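5 April 2024

Rain from before six, then drizzle, then a flat gray sky. Humidity in the workroom read 59 percent at breakfast, which is too high to block anything, so I left the pins in their tin and went back to the shrinkage notes I have been avoiding since March.

The Dawber yarn is the problem. I knitted two swatches from the same cone, on the same needles, same number of stitches and rows, and washed them the same way: cool water, ten minutes flat soak, no rubbing, rolled in a towel, dried flat on the rack. The first came out close to its starting size. The second lost 9 millimeters in length and almost nothing in width. I measured both again this morning with the steel rule in case I had misread the tape. Same result.

Possible causes, in the order I intend to test them. One, the second swatch was knitted later in the cone, where the yarn is wound tighter and comes off under more tension. Yarn that has sat stretched on a cone for a year or two will pull back when it gets wet. Two, my own gauge drifted. I was watching the window for the delivery van during the second one and my rows are never as even when I look up. Three, the water. I did not take the temperature either time, and I should have. The thermometer is now on a string by the sink.

The fix for the first cause is simple enough. Wind off a skein, tie it in four places, soak it, hang it without a weight, and let it dry before knitting. It adds two days. I have started one skein and hung it from the shower rail, where it will be in the way until the weather turns.

Chia-jung Wu called at ten. She has finished the yoke chart for the Skundgate pullover and wants me to check the float lengths before she commits to it. She sent the chart over while we talked. Most of it is fine. There is one row with a float of nine stitches behind the pale color, and I told her she would catch a finger in it every time she put the thing on. She said to twist it in at the middle. I said a twist in that place will show through the pale stitches as a dark speck, and I would sooner move one motif over by a stitch and break the float that way. She is thinking about it. We then spent a good fifteen minutes on whether a plain dark stripe between patterned bands pulls in or relaxes. My view is that it relaxes, as there are no floats behind it to hold it, and so the plain rows want to spread while the patterned rows stay put. Her view is that a needle size down on the plain rows takes care of it. I have tried that and found it works when I remember to change back.

Lunch was soup from yesterday. The bread was past saving.

In the afternoon I did the mending list. The Tevside blanket has a broken warp end near one corner, and I needled in a new length over an inch and a half on each side of the break. I left the tails long. They can be trimmed once the blanket has been through a wash. The gray socks got a darn at each heel, worked one gauge finer than the sock so the patch does not sit as a lump in the shoe.

After that I sorted fabric for the cushion backs. The old rule of thumb is to back a knit with something woven, and I have come around to it.
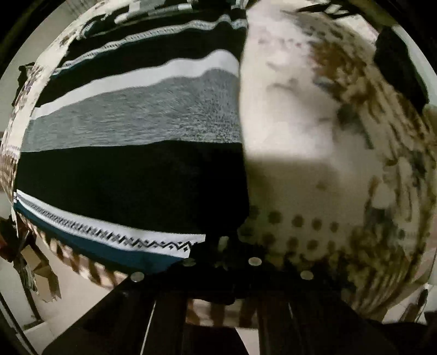

A woven back does not stretch, so it holds the knitted front to size, and all the give ends up on one side. The trouble is the seam. If I cut both pieces to the same measurement, the knit creeps ahead under the machine foot and I end up with a ripple at the far corner. I now cut the woven piece first, pin the knit to it at the corners and midpoints, ease the slack between pins, and run a line of hand basting before it goes anywhere near the machine. Stitch length 3, woven side up, foot pressure down one notch. It is slow. The last cushion I did this way took 39 minutes for four sides and I only had to unpick a short stretch at the zipper.

Ordered from Iriten: two zippers, one packet of ballpoint needles, a reel of cotton basting thread. The polyester thread I have slides out of the knit before I get to the end of a side.

The humidity had dropped a little by evening. Skein on the rail still damp at the ties. I turned it and moved the ties along. If it is dry tomorrow I will knit swatch three from it, same needles, with the blind down, and take the water temperature this time.

Phone Chia-jung about row nine of the chart. Buy bread.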